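Gripper notes, week 7 of the pillow thing

February 23, 2018

Quick one tonight, I have to pack the van for Dutitstead in the morning and I still haven't found the long ethernet cable.

So. Pillows. Ville asked me back at the start why on earth we'd compare hands on pillows and not on blocks like everybody else. Because blocks are easy to cheat on. A block has sides. You close on it, you feel the stop, done. A pillow just gives and gives and the controller keeps asking for more and then you've got a fist with a bit of fabric in it.

Three setups on my list. Two multi-finger hands on the Kiiskinen arms, the same hands with the stiffer finger gains, and the ribbed soft fingers for the small cloth jobs. Fumau is the controller we run over the top of all of it – version 5 now, which finally stopped dropping the left wrist on startup.

Big hands first. Both palms up, and the pillow goes between them.

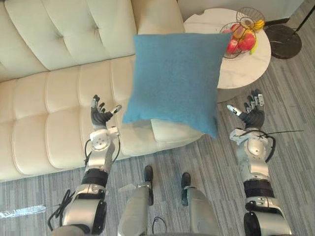
Teal pillow in the air between the two hands, sofa behind.

What I like with these: the thumb. On the old pair the thumb came across too late and you'd get a nice scoop with nothing holding the top. The new ones can be told to go early. I set it 10 percent ahead of the other fingers and left it there for the whole session. Probably should of tried more values. Didn't.

Stiff gains vs soft gains – soft wins for me, and Ville disagrees. He likes the stiff ones, says the position error is smaller and he's right, it is. But I don't care where the fingertip is to the millimeter when the thing I'm holding is mostly stuffing. We went back and forth on this over lunch and got nowhere. His log says 1828 samples per run, mine says something else, so one of us has the rate set wrong. Checking that before anybody draws a graph.

Then the ribbed fingers. Totally different animal. These I was ready to hate, because the last soft set I used (Gilero, the cheap kit) was like picking up laundry with two sausages. These bend where you want. You press down, close slow, and the cloth comes up in a fold between them. The wrist camera is very close in so focus is what it is.
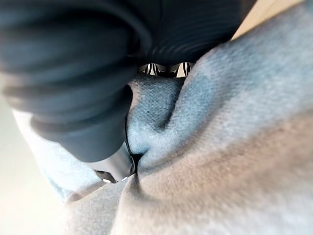 Ribbed fingers on the gray fleecy stuff. Look at the fold.

Things I wrote on my hand so I wouldnt forget:

Close speed matters more than close force. Halve the speed before you touch the force.

Fuzzy fabric is the easy case. Need something slick next time, a lining or a rain jacket.

Wrist camera wants a shorter focus distance. Ask Cherry Mae if she still has the small lenses.

Cable on the right wrist needs a proper clip. Tape is not a clip.

Back to the big hands after that, for pillows on the floor. This is the part I'd been putting off. Reaching down in front of the sofa means the arms are long, the legs are in the head camera's view and the depth gets confused by the carpet, which is all little streaks.
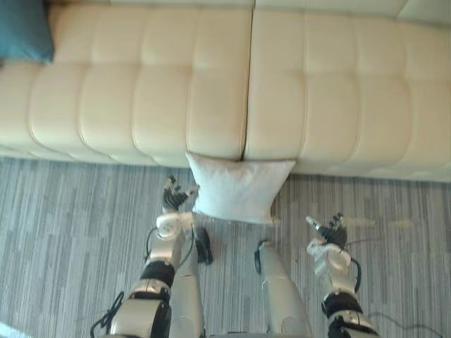 I ended up trusting the left hand more than the right for the low approaches. No good reason, the calibration is the same age on both. Cherry Mae thinks the right wrist offset is wrong by a hair and she's usually right about offsets, so she gets to redo it in March when we're home again.

If you made me pick today – soft gains on the hands for anything pillow sized, ribbed fingers for cloth, and stiff gains for Ville. I'll post the settings files once we've sorted out the sample rate mess.

Ok. Ethernet cable.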